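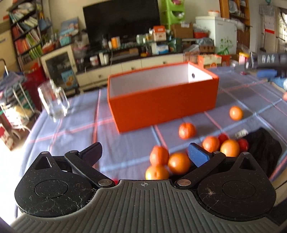

Looking after the hand-held grippers
Speaker notes, Prirstead workshop day, December 2022

Slide 1. Opening
Say what the talk covers: one type of gripper, how we set it up and what we do when it stops closing properly. Leave the software for the afternoon session. We have 19 of these at Borow, all built from the same drawings, and they go out to people's homes for fruit and household tasks.

Slide 2. Lint
Most of the faults we log start at the pivot housings. Lint and fine fibres settle on the caps and work their way in behind the linkage. Tablecloths and sleeves are the usual source. Dry brush first, then a cloth. No oil on the pivots – it holds the dust and makes a paste. Pass the brush round.

Slide 3. The pivot pins
Check them with the jaws open. Push each arm sideways with a thumb. If it moves at the tip, the pin wants tightening or replacing. We check after every 100 grasps and change the full set in April, worn or not. Mention the batch from Thái that came in slightly short, and that the fix was a thin washer.

Slide 4. Finger pads
Blue pads on both fingers is the normal fit. The pads are held by friction and one of them will come off sooner or later, usually on a sticky job. Keep 5 spare pairs in the case. A pad that has gone shiny should be swapped, even if it still grips. 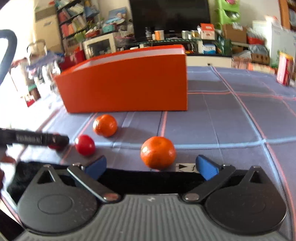 Slide 5. Checking the grip
Use round fruit. A mandarin is good because the peel dimples and gives a little, and a tomato shows up too much pressure straight away. Close slowly and watch whether both pads touch together. If one lands early, the linkage is out and you go back to slide 3. Do this on a cloth so that nothing rolls far.

Slide 6. The log
Show the sheet from Borkunwood. It has 154 entries. Point out how many just say "cleaned, fine". Ask people to write down which side the fault was on, left or right as held. We could not use half of the early entries for want of that.

Slide 7. Questions
Likely ones: cost of pads, whether the ribbed body can be washed (no, wipe only), and whether old pins can be reused (no). Leave the spare gripper on the front table for people to try. Collect the brush before the break.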